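Jindbridge Kitchen Exchange > Help > Old Iron and Ironware

Last updated: September

We sell a lot of secondhand iron in our shop on Terkard Street, and we get asked a lot of things about it, often by people who already have the skillet under one arm and are halfway out the door. So we finally sat down and wrote out the answers we give most often. Some of them are long (we do go on), so feel free to skip down to the one you came for, and if yours isn't covered, call or stop in and we'll be happy to talk your ear off in person.

Where does all your iron come from?

Mostly from kitchens in and near Hoston. People move to smaller places, or they inherit a box of pans from an aunt and find they have no stove space, or they just want something lighter to lift. We buy some outright and take some on trade. We don't buy new iron from factories, and we never have. Every so often we get a whole household's worth at once, like the time we brought home 600 pieces from the old Pangilinan hotel kitchen and had to park on the street for a month while they filled the garage. We're still finding lids from that one.

Is it all cleaned before you sell it?

It's cleaned, yes, but how far we take it depends on the piece. The skillets and Dutch ovens on the front shelves have been stripped, washed, dried and seasoned, and you could fry an egg tonight. The pieces on the "as found" table have only been wiped down and looked over for cracks. They cost a good deal less and they're a nice project if you like that kind of thing, which many of our regulars do. Please don't cook on anything from that table until you've given it a proper cleaning at home.

My grandmother's pan is covered in rust. Is it ruined?

Almost certainly not, and please don't throw it out before you've tried! Surface rust looks terrible and comes off with a surprisingly small amount of effort. Start with steel wool, warm water and a bit of dish soap, and scrub until the water stops running orange. If there's rust left in the corners, soak the pan in half white vinegar and half water and look at it every half hour. Don't leave it overnight, however tempting that is at bedtime, as the vinegar will start in on the iron once it's finished with the rust. Rinse it well, dry it on a low burner, and rub in a little oil while it's still warm enough to be uncomfortable. Then season it as described further down.

What does ruin a pan is a crack. Hang the pan from one finger by the handle and tap it with a wooden spoon. A sound pan usually rings, and a cracked one often gives a dull clunk. It isn't a perfect test, so look closely at the rim too, and at the spot where the handle meets the wall. Deep pitting on the cooking surface won't stop you from using a pan, but your eggs will hang on to every little hole.

Can I really use soap?

You can. We know what your uncle said. The old warning goes back to the days when household soap was made with lye, which does eat away at seasoning. A squirt of ordinary dish soap and a soft brush won't hurt anything. What you want to avoid is soaking the pan in the sink, and the dishwasher, which will strip it gray and leave it rusty by morning. Wash it, dry it with a towel right away, and set it over a low flame for a couple of minutes if you want to be thorough.

How do you season a skillet?

We've tried every oil in the cupboard and always come back to plain vegetable shortening or canola. Warm the clean, dry pan in a low oven for ten minutes or so. Take it out (mitts, please) and rub a thin coat of oil over every part of it, including the handle and the bottom. Now wipe it all off again as if you'd made a mistake and were trying to hide it. There will still be enough left on there. Set the pan upside down on the oven rack with some foil underneath and bake it for an hour at 450, then turn the oven off and go do something else until it's cool.

Do that three or four times and you'll have a good dark base. If the pan comes out sticky, you left too much oil on, and another hour in the oven will generally fix it. Some folks like to go as high as 500 degrees, and it does work, but open a window first, and don't do it with a pan that has a wooden handle or knob.

What about trivets, grates and the decorative things?
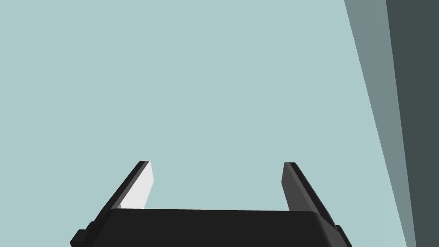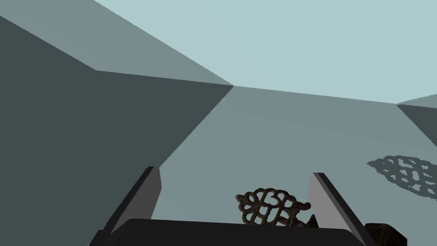 Trivets get far less attention than skillets, and we think they deserve better, considering that they sit right there on the table in front of your guests. The good news is that they don't need a cooking finish at all. The trouble is all in the corners, and the more open the pattern, the more corners there are. Take a piece like the one in the second picture, dark brown openwork with those looping, interlaced bits of scrollwork: a flat sponge will skate right over the top and never touch the inside of the curls. Use an old toothbrush and a bamboo skewer, and work from both sides. If the color is a rusty brown, rub an inside edge with a white cloth before you decide anything. Orange powder on the cloth means loose rust, and you'll want to go at it with the steel wool. A clean cloth usually means it's an old finish, or a very settled patina, and many people like to leave that alone. Either way, finish with a thin wipe of mineral oil or a little paste wax, and buff it until your fingers come away clean. Wax softens under a hot pot, so if yours is going to be used every night, choose the oil.

Will an iron trivet scratch my table?

It might, if it's resting directly on the wood. Some have little feet and some sit flat, and either kind can leave a mark once a heavy pot gets shoved sideways on top of it. We sell small cork pads at the counter, or you can put a folded dish towel underneath. Keep in mind that iron passes heat along very well. A trivet under a pot straight from the oven will get hot enough to bother a varnished table, so the towel is doing double duty there.

Can I paint one?

Sure, it's yours! Use a high-heat paint made for stoves or grills, let it cure for as long as the can says, and keep painted pieces away from food. If the piece is old and already painted, though, please test it for lead before you sand or scrape. The test swabs are sold at most hardware stores. We won't sand old paint in the shop for this same reason, and we'd ask that you not do it at the kitchen table either.

I have a glass-top stove. Can I use cast iron on it?

Yes, with a bit of care. Lift the pan when you want to move it, don't drag it, and check that the bottom is smooth and reasonably flat. Older skillets can have a raised ring on the underside that was meant to fit the eye of a wood stove, and those don't make very good contact with glass. Bring the heat up slowly, too. If you have induction, cast iron works beautifully, and you may be surprised by how quickly a small pan gets going.

Which size should I buy first?

People tend to reach for the 12 inch, and it's a wonderful pan if you're feeding four or more, but pick it up with one hand before you commit. Then picture it full of chicken. For one or two people we usually suggest starting with a ten inch, and coming back for the big one later if you find you love cooking this way. We'll take the smaller one back in trade if you've outgrown it.

Do you restore pieces for customers?

We do. Bring it in any day but Sunday, when we're open for shopping but there's no one at the workbench. Expect a wait of two to three weeks, and longer before Thanksgiving, when the whole town seems to discover its roasting pans at once. We can strip, clean and season nearly anything that isn't cracked. We don't weld. Cast iron is tricky to weld well, and a repaired pan is not something we'd feel right handing back to you to cook in.

What can I do about a wobbly pan?

If it's only a slight wobble, on a gas stove you may never notice. Try it on a flat counter with the pan hot and again with it cold, as some will behave differently. We don't hammer or grind pans flat, and we'd gently ask you not to try. Iron is brittle and it tends to let you know all at once. A badly warped skillet still makes a perfectly nice pan for the campfire, or for baking cornbread in the oven, where it can wobble all it likes.

How should I store everything?

Dry, first of all. Put a paper towel between stacked pans, and leave lids off or tilted so the air can get in. If you're putting things away for the season in a basement or a garage, give them a very thin coat of mineral oil and look in on them once in a while. Trivets can hang from a nail in the kitchen, which keeps them handy and gives them some air. Just make sure the nail is in a stud if it's a heavy one.

Can I return something?

Within two weeks, yes, as long as it's in the same shape as when it left us. Pieces from the "as found" table are final sale, except for a crack we missed, in which case bring it right back and we'll make it good. Shop credit doesn't expire, and you don't need the receipt if you still have our paper tag.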